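Repair Café News: what to bring, and what to leave at home

The December repair café will run in the library hall again. Last year we booked in 164 items over the season, and nearly 100 of them were toasters, lamps and kettles, so please read this before you load the car.

Bring the whole appliance, including the power cord, the charger and any screws that have already come out. A labelled jar or an old ice cream container is fine for loose bits. Give it a clean first. Crumb trays should be emptied at home, and vacuum cleaners need a new bag.

Write down what the fault is and when it started. "Stopped working" is hard to act on. "Cuts out after five minutes on the high setting" gives Ibrahim Ekpo somewhere to begin — he looks after bookings and will read your note before you arrive.

We can't take microwaves, gas heaters, anything with a swollen battery, or items still under warranty. For warranty items, go back to the shop with your receipt. Swollen batteries should go to the council's hazardous waste centre, and should never go in the kerbside bin.

Parts are at your own cost. Morenike Ezeani can help you find a part number, but you will need to order it yourself and book a second visit. Older models can take a few weeks.

Boards, wiring and small parts, in trays and out of them:

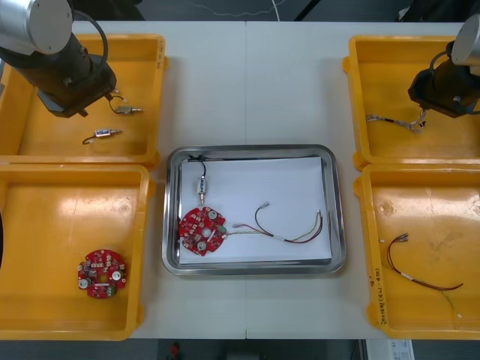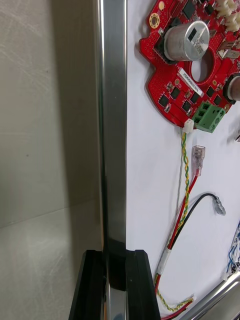
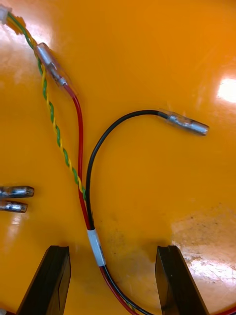
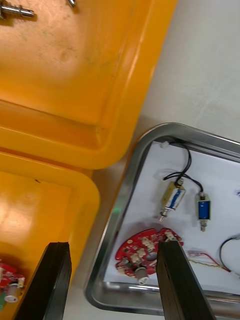
Bookings and times

There are 23 places in each session. To book, leave your name, phone number and the type of item at the library desk, or ring and ask for Phyllis Pilkington. One item per household, please. If a place is left over near closing time we will look at a second — lamps have the best chance. Tea and coffee by gold coin donation.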